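Search the manual
Enter keyword or part number Go
Filed under: Set-Up Guides > Demonstrations and Open Days

Section 3. Running the Snack Table on a Visitor Day

The snack table is the standard public demonstration for the Plolari arm. It has been shown at the Grunitz works, at the Bodin showroom and in one very warm tent, and visitors like it because they all know what a bag of chips is. Read this section before Saturday, not on it.

Before the doors open

1. Switch on the controller and let it run for 30 minutes. The arm will look ready well before then. It says the same thing every time.

2. Wipe the tabletop and let it dry. Crumbs are read as objects, and the arm will politely try to pick them up.

3. Check that the clear panel behind the table is firm in its brackets. Visitors lean.

4. Load the program named CULELL-OPEN. Do not load CULELL-TEST, which runs at full speed and has a poor sense of occasion.

5. Set the speed to 35 percent. Anything slower and people start checking their phones.

Laying out the items

6. Place one bag of chips, one drink can and one plastic bottle on the table. Lay the can and the bottle on their sides. Keep both sealed, whatever the audience suggests.

7. Start the reach from the operator screen and keep your hands behind the yellow line until the status reads HOLD.

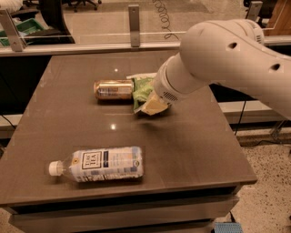 Figure 3-1. Gripper at the chip bag, with can and bottle lying on the table.

8. Watch the grip force on the operator screen. If it climbs past the orange mark, press PAUSE. A burst bag gets the biggest cheer of the day and takes the longest to clean up.

9. When the cycle ends, reset the items by hand and press READY. Swap the bag for a fresh one once it gets soft at the corners.

NOTE: The arm does not know what anything tastes like. You will be asked.

NOTE: The cycle counter resets at 1,040. If it drops to zero in front of a visitor, carry on as though this were planned -- it was, by someone.

CAUTION: Never hand an item to the arm. It has no program for accepting gifts and will close on whatever is nearest.

CAUTION: Children may press READY only with an operator standing at the emergency stop. Adults too, and watch the adults.

Closing down

10. Send the arm to PARK and wait for the tone.

11. Turn off the controller, then the wall switch, in that order.

12. Take the snacks with you. Items used in the demonstration are not refreshments, although the last crew at Bodin took a different view -- see Section 7, Replacement Supplies.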